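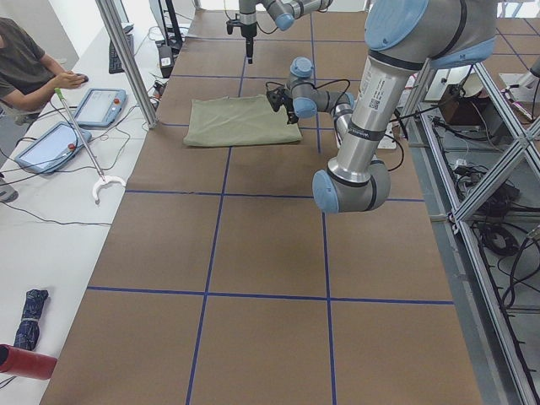 Minutes, Urrego Street Neighbors' Supper Club – meeting of 18 March 2023

Taken down by me, Yaneth Ospina, again! Present were Lucero Rengifo, Berenice Robles, Maritza Cáceres and Elvira Valderrama (who came in late with the good empanadas, so all was forgiven).

Last meeting's minutes were read out by Maritza at top speed and approved. Berenice wanted it noted that she never offered to store the folding chairs in her garage. So noted.

First up, the July street supper. We have the block from Drultix Hardware down to the old pump house, same as last summer, and Lucero has already dropped the closure form at the town office. She'll call them if she hasn't heard back by our next meeting. We talked for ages about whether to have one long row of tables or several small groups. I like the long row – you end up next to people you've never met – but Elvira says her mother couldn't hear a thing last time with all the plates going by. We voted and the long row won, 4 in favor, with Elvira against. Her mother gets the end seat by the porch.

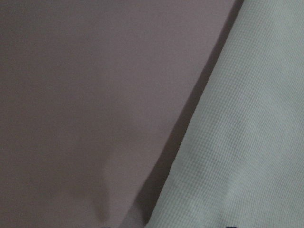

Photo: Lucero Rengifo

Food next. Maritza is doing the rice and wants two helpers from noon on, and I said I'd be one of them. Berenice is bringing her bean stew and would like people to please stop adding salt to the pot when she walks away. We still need somebody for salads and somebody with a big cooler. I'm going to ask the couple over the bakery, they seemed so keen at New Year!

Lucero then told us about the date on the pump house stone, which she now reads as 1778. Elvira has always said it was later, and they went back and forth on that until the coffee was gone. Maritza is going to ask at the library so we can get it right on the invitation. 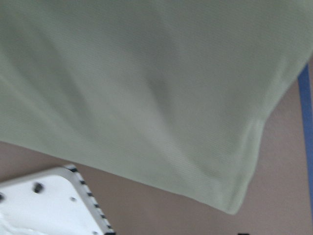 Table linen took up more of the evening than I expected. Arkgate Rentals wants a deposit this year on top of the hire, and we all thought that was a bit much for tablecloths, so Berenice suggested sewing our own. I'm all for it. For color we settled on the soft sage green, like that cloth with the fine ribbed lines in it, and I'd love a proper thick hem on ours too. Elvira has the sewing machine and will price fabric. Lucero thinks seven cloths will do it, and I've put her down to measure the tables.

Money: we have almost enough for the band. Maritza will pass the jar at the spring potluck and tell us how it went.

Any other business: Berenice is still looking for her blue casserole dish. Please check your cupboards, everyone.

Next meeting is at Elvira's, usual time. Bring a mug.

Recent items
Minutes of the winter meeting
Street supper: who's bringing what
Rurnton Park clean-up, thank you all
Maritza's rice for a crowd
Lost and found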